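**Bench notebook, September, 10.40 am**

The new pad is on the small table and I am far too pleased with it. Blue, denim-like, and padded enough that a dropped cup makes a soft thud and stays more or less where it fell. The old grey mat from Nambiar went in the offcuts box this morning after 3 years of service, and I can't say I'll miss the curl along its front edge.

Fixing is by binder clips, one on the left edge and one on the right, plus a tiny one at the far left corner. I had tape ready and didn't need it! The clips come off in a second when the cover wants a shake, and they leave no gummy line on the wood. Krum thinks we should screw down a batten. I think Krum likes screws.
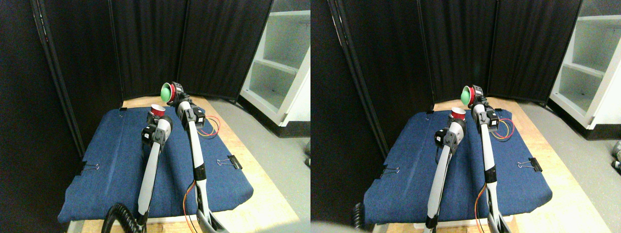

Next question was how much slack to leave. First go I pulled the cover tight as a drum and the padding bulged in the middle, so anything round set off for the nearest side. Second go I clipped one side, smoothed across with the flat of my hand, then clipped the other without pulling at all. Much better. The rounded corners help too, there's no spare triangle of cloth to tuck away.

Drop test, from elbow height, with the Katberg cup (the heavy one with the chipped foot) and the cork ball:

- bare table: cup skidded off the far side twice, ball gone under the shelves
- old mat: cup tipped and rolled, ball bounced once and wandered
- blue pad: cup tipped and lay still, ball gave one lazy hop and stopped

I did 37 drops on the pad before my arm got bored, and the cup stayed on the table for every single one. Lovely stuff. I'd happily have one of these at home under the chopping board.

The folding screen has gone round the back as well, black panels, and I wish we'd done it months ago. Red and green things simply leap out against it, and you don't catch yourself watching people walk to the kettle. It does want the third panel angled a bit or the whole lot leans. Krum Kos found that out with his shoulder.

Colour notes while I'm on it. Red against the blue is superb, you can find the cup from the doorway. Green is nearly as good. The navy beaker from the Isovmont box is hopeless, I put it down and had to look for it. Back on the white shelves it goes, until we have a pale cover to swap in.

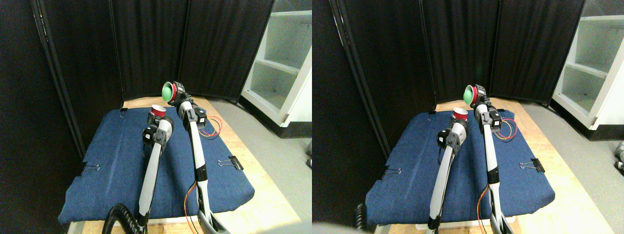
*Red cup and green ball over the blue pad, screen behind.*

Cover care: lint roller only for now. I want to try a wash on the spare piece before risking the good one, as I've no idea how much it'll shrink. The spare is 112 cm by 82 cm before washing, pencilled on the back so we can check it afterwards. If it comes out fine I'll ask Kosora for a second length in something light.

Still to do:

- [ ] wash the spare, measure again
- [ ] more of the small clips, they're the nicest ones
- [ ] felt dots for the feet of the screen, it squeaks
- [ ] find the cork ball (under the shelves, left-hand end, I think)
- [ ] let Krum have his batten on the other table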